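Winter Outerwear Folding – Gallery

Drollham laundry notes, page 2. Maintained by Glória Amaral.
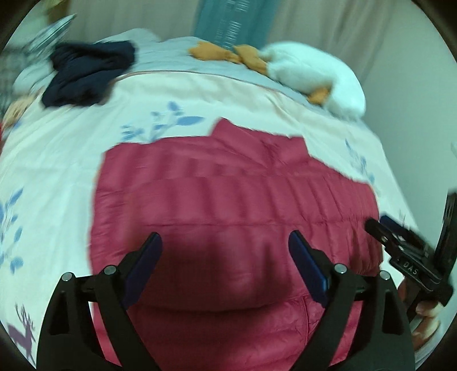
Quilted puffer jacket, pink-red, laid out on the bed. Collar-like section toward the far side.

Puffer jackets are the slowest item in the February storage round. The padding holds air, and a fold made too early springs open again. The order used at Drollham is as follows.

Lay the jacket on a flat surface wider than the garment. A made bed is adequate. Close the zipper fully before folding. Smooth the panels from the hem toward the collar, using the flat of the hand. Bring each sleeve across the body – left first, then right – and press for 30 seconds. Fold the lower third up, then fold once more to meet the collar.

Gathered panels should not be pulled flat. The puckers are part of the stitching, and tension on the seam will open the needle holes over time.

Store in a cotton bag, size Peixoto 622 or similar. Vacuum bags are not used here for down filling. The Galto bags tested last year left creases in the shell that were still present after two days on a hanger.

Next page: wool coats and lined gloves.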